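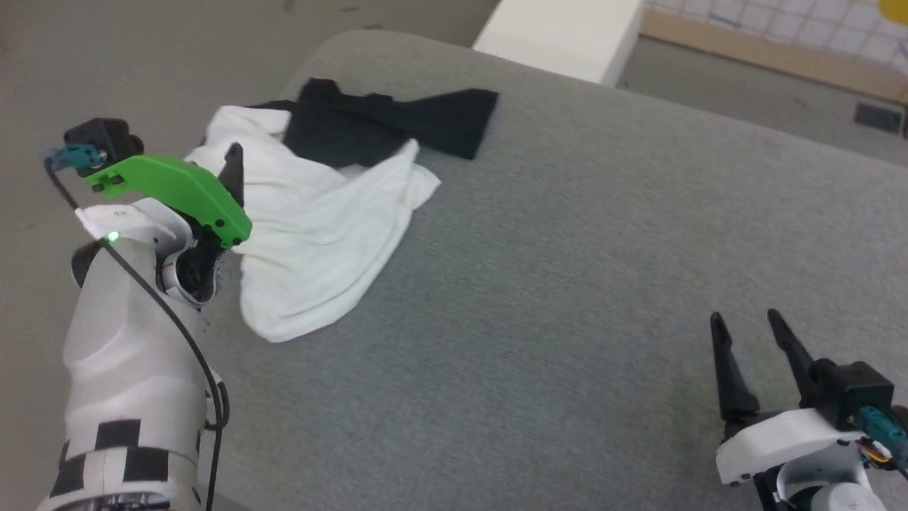 Sunday, February 25, 2024
By Fitriani Nair

The method had a name, and that was the first thing Ningsih held against it. It was called the Gravero Fold, after the man who sold the course, and her sister had paid for all 15 lessons.

"It changes how you look at a shirt," Larasati said.

"I look at a shirt and I see a shirt."

"That's lesson one. That's exactly what he talks about in lesson one."

They were in Larasati's front room with the laundry heaped on the gray sofa. A white T-shirt lay in a wad on top of something black with what looked like a long sleeve. Ningsih had come over to borrow a drill. She had been there long enough for her tea to go cold, and the drill had not been mentioned since the door.

"You lay it flat," Larasati said. "You find the shoulder. Then you wait."

"Wait for what?"

"It's a pause. He calls it the pause."

Ningsih drank some of the cold tea. Their mother had folded for a family of six on top of a chest freezer, with the radio on, and had never to anyone's knowledge paused. The shirts came out square. If you left one on the floor she threw it at your head, and that was the whole of the course.

"How much was it?" she said.

"It's not about how much it was."

"So a lot."

Larasati pinched up an edge of the white shirt and looked at it. She had always been this way. There had been the sourdough, and the year of the Kargate blender, and the man named Colton Friesen who was going to teach her to breathe. Colton Friesen had lasted until November. She still had the mat.

"There are 2,000 people in the group," Larasati said. "They post their drawers. Tamsin Tamihana hadn't opened her closet in three years, and now she opens it every morning just to look."

"Does she sound well to you?"

"She sounds happy."

"She sounds like she's standing in front of a closet."

Larasati laughed, and then was annoyed that she had. She smoothed the shirt with the side of her hand, found the shoulder, and stopped. Ningsih waited for her to go on. A bus went by outside. It was a long time to look at a T-shirt, and Ningsih began, against her will, to look at it too.

It was Dad's size. She hadn't noticed that before. The black one under it was his as well — the sweater with the pulled cuff, the one he wore to Altier on the cold shifts and then wore to everything else.

"I thought you took all that to the church," she said.

"I took most of it."

"And you're washing it?"

"You can't practice on your own things. You rush." Larasati folded one side in, then the other. "He says that in lesson three."

Ningsih had several things to say about lesson three. She thought a man who charged for sleeves would say whatever kept people buying sleeves. She thought her sister could have folded their father's clothes for free, any day of the week, and called it what it was. She put the cup down on the floor.

The shirt was finished. It was a bit crooked, and one corner stuck out at the neck.

"That's not square," Ningsih said.

"It doesn't have to be square."

"Mom would throw it at you."

"Mom would," Larasati said, and shook it out, and handed it to her.

Ningsih didn't believe in any of it. She laid the shirt over the arm of the sofa and felt along the seam for the shoulder.

"The drill's in the hall closet," her sister said. "Whenever you want it."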